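Search this site Search

Workplace Housekeeping, Unit 8: Shared Rooms and Small Tables
Instructor: Hanane Belhaj
Revised Aug 15, 2026

Read this before the practical. It covers the part of the unit on rooms that several people use in one day, where bags and tools come in with each group and have to leave again.

1. Personal items

Backpacks stay on the wearer or go on a chair back. A bag on a chair back takes up no floor, but it can tip a light chair once the sitter gets up, so hang heavy bags on the heavier chair. Bags under a table are allowed if they sit clear of the legs and of anyone's feet.

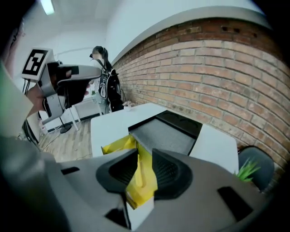
Soft items are the ones most often left behind. Cloths, wrappers and plastic bags get picked up, set down and forgotten. Decide at the start of the session where they go. At Dristton, where Younes Farouk taught the first version of this unit, each table had one bin for soft waste and one tray for cloths to be reused.

2. The work surface

Keep one open container on the table at a time. Loose hand tools go beside it, on the side of the hand that uses them, and return to the container before a second one is opened. Plants and other small decorations belong at the edge, out of reach of elbows.

A chair seat can hold a box for a short time. It is not storage — anything still on a seat at the end goes to the shelf.

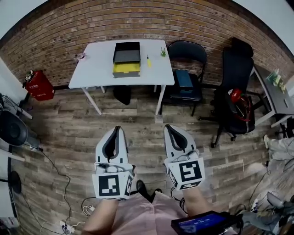 3. Floor and walls

Walk the room once along the walls, then once across the middle. Check for:
- bags or straps in the walking path
- cables hanging below seat height
- anything stacked in front of fire equipment
- rolling chairs left away from their desks

The top of a fire extinguisher box should be kept clear. Report small devices left there and leave them in place until the room manager has looked.

4. For the practical

Work in groups of 2. The checklist has 26 lines; fill in every one, and write "none" where there is nothing to report. Bring the Abou Zeid reading, pages 61 and following. Late sheets go in the tray outside the office.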